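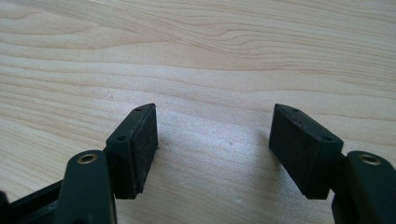
Oil or hardwax on an ash tabletop?

4 min read

gumleaf_dad
Finished sanding a dining table in ash, 90 cm wide and a bit under two metres long. I've gone to 180 grit. My wife wants it to stay as pale as possible. The local shop sells Mornia hardwax oil and a plain Danish oil from Vimley. I've used Danish oil on a bookcase and liked it, but it did go yellow. Which would you put on a table that gets used every night by two kids?

planebits
Hardwax. Danish oil on pale timber will go amber whatever the tin says. Two thin coats, buff off everything that doesn't soak in, leave it overnight between coats.

SouthEndShed
I'd disagree with that. Hardwax is fine until someone leaves a wet glass on it, and then you get a ring and have to sand a patch back. With oil you just wipe more on. I've had an oiled table for 16 years and it still looks good to me. It's a darker colour than it was, I'll give you that.

planebits
You can patch hardwax too. Scuff the mark with a grey pad and rub a bit more in. I've done it plenty of times.

SouthEndShed
And every time I could see where I'd done it. Might be my technique.

tilly_r
If pale is the main thing, use a water-based poly. Neither of you is giving him pale. I used the Naseri matte one on a kitchen bench and the colour hardly moved. It raises the grain, so wet the top first, let it dry, then knock it back lightly with 240.

gumleaf_dad
I was hoping to avoid poly. The last one I did looked like plastic. Does the matte look any better?

tilly_r
Yes, provided you stir it properly. The flattening agent sits on the bottom of the tin and if you don't mix it in, you get satin at the start and chalk at the end. Don't shake it.

planebits
There's also hardwax with a bit of white pigment in it. Mornia do one. It cancels out most of the yellow. Cost me $146 for the big tin, so try a sample first.

clampcount
Whatever you pick, don't go to 400 grit before an oil. I did and it barely soaked in. I'd stop at 180 on ash.

SouthEndShed
Agree with that. And test on the underside, not an offcut from another board.

gumleaf_dad
Thanks all. I've ordered a sample of the white hardwax and a small tin of the matte poly. I'll do a patch of each underneath and leave them until March before I choose. Vimley stuff is going on the garden bench.

tilly_r
Put a wet cup on both patches overnight. Vinegar too, if the kids eat chips.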